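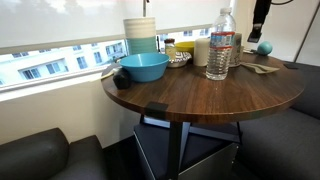
Dirnside opens second round of table-clearing recordings

For immediate release, October

Dirnside has started round two of Lerkura, its project to gather examples for a robot arm that learns to tidy tables. Round one closed with 1,569 recordings. Target for this round: 195 more per week, for 40 weeks.

Ordinary things only. Bowls, jars, a water bottle, a crumpled napkin. A person steers the gripper, picks one item, puts it down somewhere else, resets. Then again with the items moved about. Each go is saved with the arm's movements and a short written instruction, eg "put the blue bowl by the window".

Failed tries are kept too, and labled as such. Round one threw them out, which the team now regrets. Clear bottles and anything soft gave the most trouble, so more of both this time.

Partner firm Laaksonen is checking the labels. Five sites in all, the newest at Rundness, daylight and blinds left as they are on the day. No staged lighting.

Recordings go to partners first, wider release once checks are done. No date for that yet.

Open morning at the Rundness site, Saturday from 10am. Visitors can have a go at steering. Press welcome, please tell the front desk before hand.

Ends

Press contact: Dirnside press desk, Rundness office. Pictures on request.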